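Rollport opens its doors at Hirkeck this Thursday
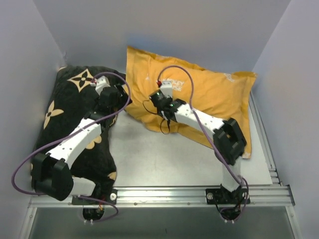
A black cushion with cream floral motifs, next to a yellow one.

I've been itching to share this one! Our little studio, Makix, has finished Rollport, a 218 square metre family home tucked into the slope at Hirkeck, and on Thursday we're letting everyone in for a sticky beak.

The clients wanted a house that felt like a verandah with bedrooms attached, so that's pretty much what we drew. There are 3 pavilions in rammed earth and recycled blackbutt, joined by a covered walkway that runs 50 metres from the carport to the creek side. I fought hard for that walkway (the budget fought back) and I'm so glad it stayed.

Dwivedi Joinery built the kitchen and the long window seat – easily my favourite spot in the place at breakfast time, when the sun comes in low over the paddock.

We've got 270 free tickets, and you can book yours through the Makix website. Doors open at 10 am. Wear flat shoes, the driveway is still gravel.

Media are welcome from 9 am – just email the studio and I'll meet you at the gate.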